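FLERNIA SUPPORTERS SET OFF FOR WULACH AS CUP TICKETS ARE SNAPPED UP

29/09/2018

Flernia Football Club is delighted to announce that every one of the tickets set aside for our supporters at the second-round cup tie away to Wulach has now been sold, and we would like to begin by saying a very big thank you to everybody who queued, rang, wrote in or asked a neighbour to pick one up for them. We have had a good many happy days in this club's history, but it is a long time since the ticket office was quite as lively as it has been this past week (the kettle has hardly been off!).

The Wulach ground holds 3000 people, and the home club has very kindly given us the whole of the covered end behind the goal, together with a strip of terrace running along to the corner flag. Those who travelled there for the friendly in July will remember the place well. It is a friendly old ground with steep steps, a good view from nearly everywhere and a pie counter which we are told has been made a little bigger over the summer.

For those following by road, the club has arranged nine coaches, all supplied by Michiels, the firm which has driven our first team to away matches for 20 years and which has once again given us a price we could hardly believe. A return seat costs £9 for adults and is free for anyone under 16 who is travelling with a grown-up. There are a few seats left on the later departures, and anyone who holds a match ticket but has not yet settled on how to get there would do well to ring the office soon.

Coaches will leave from the lower car park at the Uva Road ground, and we ask passengers to be there a quarter of an hour before the time printed on their ticket. The upper car park will be locked, as the ladies' team are at home that afternoon and their visitors will need the room. Please do go along and cheer them on if you are not making the trip to Wulach, because they have started the season splendidly and deserve a good crowd behind them.
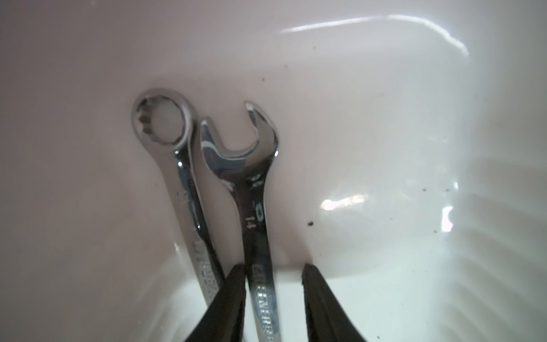 On the football itself, manager Lies Van Acker has a nearly full squad to choose from, and she was in very good spirits when she spoke to us after training.

"I have said to the players that they should enjoy every minute of this," she said. "Wulach are a division above us, they pass the ball beautifully and they will have most of their own town in the ground, so of course we know it is going to be hard work. But we have gone four matches without letting in a goal and there is a lovely feeling about the place. When I heard the tickets had gone I went straight in and told the dressing room, and you should have heard the noise. It means an awful lot to them to know that so many people are giving up their Saturday shopping, their gardening and goodness knows what else to come and sing for them."

She added that the captain, who missed the last league match with a bruised foot, has trained fully and should be fit to start. The one doubt is at left back, where a decision will be left until the morning of the game.

We know that some supporters have missed out, and we are sorry about that. The allocation was decided by the home club and the safety people together, and although we did ask whether a few more could be found, the answer was a polite no. Please do not travel without a ticket in the hope of buying one at the turnstiles. There will be none on sale on the day, and tickets for the home stands have been sold only to people already on Wulach's own supporter list. Anyone wearing Flernia colours in those stands may be asked to move or to leave, and we would hate for a family to have come all that way and end up sitting outside listening to the cheers.

For everyone staying at home, the clubhouse will be open from noon with the match commentary played through the speakers in both bars. Entry is free, children are welcome in the back bar until the evening, and there will be hot food from the hatch for as long as it lasts. We can promise soup, sausage rolls and the famous onion pie, and we have been asked to remind people to bring back the dishes they borrowed after the summer fair.

A special word too for our junior section, 42 of whom will be making the trip with their coaches and parents. They have spent two evenings painting a banner for the covered end, and it is so long that it had to be laid out down the full length of the clubhouse corridor to dry. Wulach have agreed that it can be hung over the front rail, so do look out for it.

Should the tie finish level after ninety minutes, it will be replayed at Uva Road, and season-ticket holders will be given the first chance to buy. Details would be put up on the clubhouse door and sent to the local papers the morning after the match. Tickets and coach seats already bought for Wulach cannot be used for a replay, but do keep your ticket stub in a safe place, as it will count in your favour if demand is high.

Collection of tickets ordered by telephone is from the small window beside the main gate. Please bring the order number you were given. If you are collecting for somebody else, a short signed note from them is all we need.

Safe travels to all, and come on Flernia!

For further information, interviews or press passes, please contact the Flernia Football Club press office at the Uva Road ground during normal office hours.

RECENT NEWS

Ladies' team make it four wins in a row
Junior trials: new dates and what to bring
Half-season tickets now on sale
Lies Van Acker on the young players pushing for a place
Car parking at Uva Road: please read before you travel
Michiels to sponsor the player of the month award
Clubhouse quiz night results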